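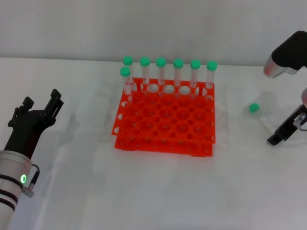

How to paint the walls of a small workroom (and still like the colour in August)

When I took on the back room at our place in Istwood I thought I would have it painted in a weekend. It took me a good deal longer, mostly through my own impatience, so I have written down the order I would do things in now. If you have a box room or a spare bedroom waiting for a fresh coat of grey, put the kettle on and read it all through before you open a tin.

Step 1. Choose your grey on the wall

Please don't pick from the little card in the shop! Grey is a terrible chameleon. Paint a good big square on each wall, let it dry overnight, and go back to look at it at breakfast, at teatime and with the lamp on. I had set my heart on Plilance 284, and it went quite lilac after dark, so I swapped it for Larkar 494, a softer grey that I have been fond of ever since.

Step 2. Wash, fill and sand

Wash the walls from the bottom up with warm water and a drop of washing-up liquid, then rinse them. Press filler into any old nail holes, leaving it a touch proud, and sand it back once it has gone hard. Run your palm over the patch with your eyes shut — your hand will find a ridge long before your eyes do.

Step 3. Cut in the corners

Load only the tip of an angled brush and draw it down the corner in one long, slow stroke, starting a little way out and easing in towards the join. Do one wall and roll it straight away while the edge is still wet, then move on to the next. The same paint can look like two different greys where two walls meet, so do wait until everything is dry before you start fretting about it.
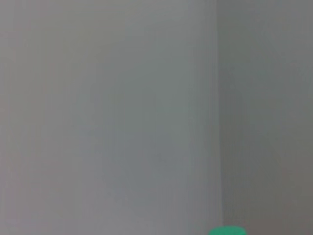 Istwood, 2018-06-21

I have come back to add a note on rollers, as I was a bit vague about them the first time. I now use an Ibarra short-pile sleeve on smooth plaster. Roll from top to bottom, overlap each strip a little, and finish with very light strokes all in the same direction. If you press hard to squeeze out the last of the paint you will get faint upright bands, and a second coat put on the same way won't hide them. Give it two thin coats, with a proper wait in between.

Small specks are easily dealt with. Leave them until the paint is hard, rub gently with fine paper, wipe off the dust and dab on a little paint with a scrap of sponge.

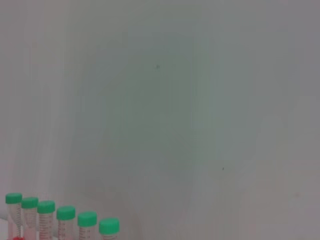

Step 4. Clean up and put some paint by

Wash your brushes before you sit down, however much you want that cup of tea. Pour the leftover paint into a clean jam jar, write the name and number on the lid, and keep it somewhere the frost can't get at it. Leave the furniture a few inches off the walls for 3 days or so, and keep the window open a crack if the weather is kind.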